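Re: [ornitum-users] Gripper width at episode start
21 January

On 21st January, Drimbridge list member wrote:
> We recorded 861 episodes with the hand-held tool and the policy still
> hesitates before the first approach. Replay looks fine. Does anyone
> enforce a starting width, or do you leave it to the operator?
> Also, how close to the first object do you start?

We enforce it. In the Forsyth set the operators were free to start as they liked, and the first 19 frames of many episodes were spent opening the fingers while the hand was already moving. The policy learned the two as one motion. Trimming helped a little - re-recording helped more.

The rule now is fingers wide open and still before the recording starts, bare table between them, objects further off. Our tabletop tasks look like this from the wrist camera:

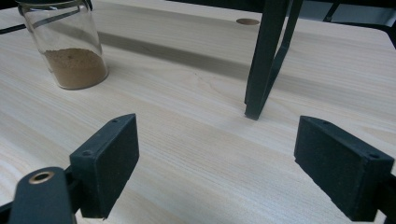 Fingers open over bare wood; jar of brown powder upper left, legs of the metal stand beyond the gap.

As for distance, we don't fix it. Vary it, but keep both fingers in view and hold still for 2 seconds before the approach. If you clip the still part later, clip it by the same amount everywhere.

Two things to check before you record again. Plot the width for the first second of every episode on one axis; a spread there will show up at once. Then compare the zero of the width signal between tools. Ours had drifted apart between Forsyth and Travis, and no amount of training fixes that.

I have a script for the width plot. It reads the Ornitum log format only and assumes fewer than 2000 frames per episode. I can post it if it's of use.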